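»Der Kunde riecht zuerst am Auto«

Bronisława Szczepańska verkauft seit 18 Jahren Gebrauchtwagen, und sie möchte gleich zu Beginn etwas klarstellen. »Ich habe noch nie jemanden angelogen. Ich habe höchstens langsam geantwortet.« Ihr Hof in Hedton liegt zwischen einer Waschstraße und einem Küchenstudio, dessen Kunden ihr regelmäßig die Plätze zuparken. Manche hat sie auf dem Rückweg schon in einen Kombi gesetzt.

Zurzeit stehen vor allem Kleinwagen da, dazu drei Exemplare des Gratano, eines Familienvans, den keiner schön findet und der trotzdem nie länger als ein paar Wochen bleibt. »Die Leute entschuldigen sich bei mir, wenn sie ihn kaufen«, sagt sie. »Ich sage dann, die Schiebetür sei sehr gut. Die Schiebetür ist auch sehr gut.«

Im März hat sie das Geschäft ihres Vorgängers Sukprasert endgültig übernommen, samt Kundenkartei und einer Kaffeemaschine, über die sie nicht reden will. In der Kartei standen rund 2.000 Namen, viele davon mit Bleistiftnotizen wie »zahlt bar« oder »bringt Schwager mit«. Der Schwager sei überhaupt die wichtigste Figur im Gebrauchtwagenhandel. »Er tritt gegen den Reifen. Was er sich davon verspricht, weiß ich bis heute nicht.« 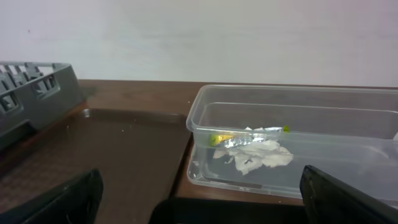
Über Preise spricht sie ungern am Telefon. Wer anruft und als Erstes fragt, was letzte Preis sei, bekommt die Öffnungszeiten vorgelesen. Auf dem Hof lässt sie mit sich handeln, meistens um einen Satz Winterreifen. Neulich habe ein Herr 1.000 Euro Nachlass verlangt, wegen eines Kratzers an der Heckklappe. »Den Kratzer hätte ich ihm für 279 Euro wegmachen lassen. Das wollte er dann aber auch nicht.«

Die Büroarbeit macht Jussara Batista, die das Inserieren auf die Plattform Arby umgestellt hat. Seither kommen die Anfragen nachts. »Um halb zwei will jemand wissen, ob der Wagen noch da ist«, sagt Batista. »Wo soll er denn hin?«

Und was fährt die Chefin selbst? Szczepańska überlegt kurz. Einen Gratano, silbern, mit Anhängerkupplung. Sie habe ihn eigentlich nur übers Wochenende nach Hause genommen, vor vier Jahren.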